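Finish notebook, bench 3
05/02/2024

Wetetti table tops, stain trials, continued

Picked up where the last page left off. The Wetetti order is for tops in a near-black stain with the grain still showing, and the client signed off on the small sample but not on the full-size one. Their note said the big one looked "painted." I agree with them. On the sample the color sat down in the grain and the high spots stayed a little lighter. On the full top I put on too much stain and left it too long, and it closed up.

Today was all about getting back to the sample look on a full-size piece.

Stock is the same ash from Rajput. Moisture was fine when I checked it. I sanded three test boards with the random orbit, one to 120, one to 150 and one to 180, then went over each by hand along the grain with the same grit. Vacuumed, then a tack cloth. No water pop on any of them. We tried water pop last time and it made the ash drink so much stain that we lost the contrast altogether.

Stain is the Tratow black, water base, from the can we opened last week. Stirred, not shaken. The pigment settles hard in this one and it needs a good two minutes with a flat stick before the bottom comes up. I did not do that on the first full top, and I think part of that top was stained with thin liquid and the rest with sludge. Write it on the lid.

Results on the three boards, one coat, wiped after two minutes:

120 - very dark, scratches visible across the end where I turned the sander. Not usable.
150 - dark, even, some grain showing. Closest to the sample.
180 - grayer, more contrast, a bit weak in the softer areas.

Going with 150. The 180 board is nice by itself but next to the sample it looks faded, and Wetetti have the sample sitting in their office.

Second coat on the 150 board, wiped after one minute. This took it down to where we want it. A third coat killed the grain, so two is the limit. I marked the back of the board with pencil and hung it by the spray room door for reference. Please leave it there.

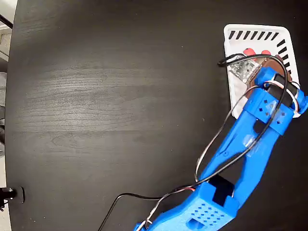

Edges need their own routine. On the square samples it never came up, but the Wetetti tops have rounded corners, and wherever the curve runs across the grain it takes stain like end grain does. First try, the corners went dead black while the face still had some life. What worked was sanding the curved part one grit finer than the face, to 180, and wiping it right away. As for the face, the amount of light gray in the streaks is the thing to judge by. The tabletop in the photo has faint streaks running along it and a wide pale band of grain toward one side, and that pale band is more than Wetetti will accept. The faint streaks are right on target. If a band like that shows up after the first coat, give that area a light scuff with a gray pad and feather the second coat out past it.

Light matters a lot here. I looked at the 150 board under the bench lamp, under the overhead tubes and out by the loading door, and it looked like three different boards. By the door it is nearly as dark as the sample. Under the tubes it goes gray. From now on we compare at the door, before noon, with the sample held flat next to the piece and not stood up against it.

Topcoat. Two candidates, the Brerow matte and the satin we already use on the shelving. The matte is flatter but it leaves a slight haze over black, mostly in the open pores. The satin keeps the black darker but shows fingerprints. I put both on the same offcut with tape down the middle. Pongsak Duangkaew looked at it without knowing which side was which and picked the matte, then changed his mind when he tilted it. His suggestion was satin for the first two coats and matte only for the last one. Trying that tomorrow on the 180 board, as that one is scrap anyway.

One problem to watch - the first coat of water-base finish lifts a little color. The brush came away gray on both sides of the tape. Spraying a light coat first should stop that, but I have not tested it. Until I have, no brushing on the real tops.

Drying times as written on the can are short for our shop. Between the stain coats I waited four hours and it was still cool to the touch in the middle of the board. Left it overnight on the earlier set and had no trouble. Plan on overnight.

Stock and costs: invoice 297 from Rajput covers the ash for the whole order, filed. The Tratow is at under half a can, which will not do the full set. Order another before starting the real tops, and mix old and new together in one clean bucket so the color is the same across all of them.

To do next:
Spray test on the 150 board offcut
Satin/matte stack on the 180 board
Strip the first full top back to bare wood, check thickness after
New 150 discs, the box is nearly out
Send Wetetti a fresh sample with a rounded corner on it this time

Pongsak has the spray room in the morning. I can have it after lunch.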